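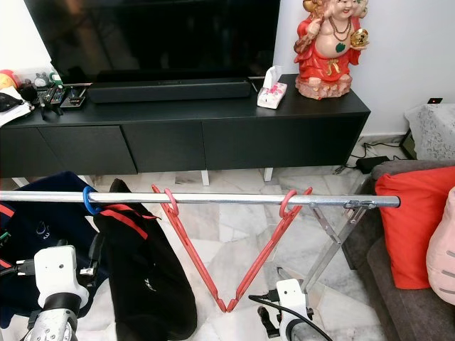 Reading The Grotum Letters Together: Your Questions

By Tsehay Admasu
July
5 min read

What is The Grotum Letters?

It's a big, wonderful, slightly unwieldy book of letters written by immigrant families to the town council, the school board and the newspaper in Grotum, a mill town that changed completely over two generations. Kirsty Munro spent years going through the boxes at the old town hall. She found 1,401 letters in all and chose 400 of them for the book, with short introductions that tell you who the writer was and what the fight was over. And there are a lot of fights! Bus routes, ballots in other languages, a soccer field, the right to hold a street festival on a street with a fire station on it.

Is this a book about immigration law?

Only here and there. A few chapters touch on visas and citizenship interviews, and Munro explains the terms when they come up. Most of the letters are about local politics: how people who couldn't vote yet got a council to listen, and what they did once they could. If you've ever wondered how a petition goes from a kitchen to an agenda item, chapter 6 is your chapter.

It's 642 pages. Do I have to read the whole thing?

Please don't let the size scare you off. We're reading it over eight meetings, and we skip two of the long appendices (the council maps are lovely but hard going on a phone). You can also join for a single part. Part Two, on the bilingual ballot campaign, stands alone very well, and so does the last part, where the children of the first letter writers start writing their own. If you only have time for the letters and want to leave the introductions for later, do that. I read it that way the first time and loved it.

Which edition should I get?

Either one. The hardcover and the paperback from Natis have the same page numbers, so we can all say "turn to 212" and end up in the same place. The e-book doesn't keep the page numbers, but every letter has its own number and I'll give both in the weekly notes. The hardcover has the fold-out street plan and the paperback prints it across two pages, with the canal lost in the middle.

Where do I find a copy?

Tiwari Books is holding a stack for us behind the counter, so ask if you don't see it on the shelf. The library has three, plus a large-print copy that has to be requested from another branch. Used copies turn up too. Check that yours has the correction slip at letter 88, where two brothers' names were switched in the first printing - it matters a lot for the school board story.

When and where do you meet?

At 7 p.m. in the upstairs room at Stostimwood Hall, every other week. There's an elevator by the side entrance, and the side door stays unlocked until 7:20. After that, ring the bell and give us a minute. We usually finish by 8:30, though the ballot night last time went until they turned off the hallway lights.

Can I take part in a language other than English?

Yes, and I hope you will! Many of the letters were first written in Spanish, Portuguese or Amharic, and Munro prints the originals beside the translations for the shorter ones. We read those aloud in both languages whenever we have a willing reader. Some of our best arguments have been over a single word. We lost half an evening to whether a mother's closing line to the superintendent was polite or furious. (I still say furious.)

Will we be arguing about current elections?

We stick to the book for the first hour. After that people talk about whatever they like, and yes, sometimes that's this year's council race. We don't endorse anybody or pass around campaign material, and candidates are welcome as readers. What I love about this book is that its writers disagreed with each other all the time. Letters 140 through 152 are neighbors on the same block taking opposite sides on rent rules, and every one of them makes a decent point.

Is there anything to prepare?

Pick one letter from the week's pages that you'd like to hear read out. You don't need a reason. I send a page of notes ahead of time with a short timeline and a list of who's who, and it helps with Part Three, where there are five different people called Maria.

Is Kirsty Munro going to visit?

She's joining by video for the final meeting. Send me your questions in advance if you can. She has asked for the hard ones, especially about the letters she left out and how she decided.

Can high school students come?

Yes, from ninth grade up. A few passages include slurs quoted from hate mail the families received. Munro keeps them as written, and the notes say where they are.

I've missed the first two meetings. Is it too late?

Come anyway. Read the opening chapter, look over the notes for chapters 2 and 3, and you'll be fine.

Comments

Dolores P.
Does the large-print copy have the photos too? My father wants to follow along, and he worked at a mill just like that one.

Tsehay Admasu
Dolores, it has the photos but leaves out the street plan. I'll bring you a copy of the plan. Please bring your father!

readerbythecanal
Letter 311. That's all I'm going to say. Letter 311.

Marcus
I think the bell at the side door is broken, I rang for ages in the rain. Knocking on the window worked.

Tsehay Admasu
Sorry, Marcus! I've told the hall. Knock loudly for now.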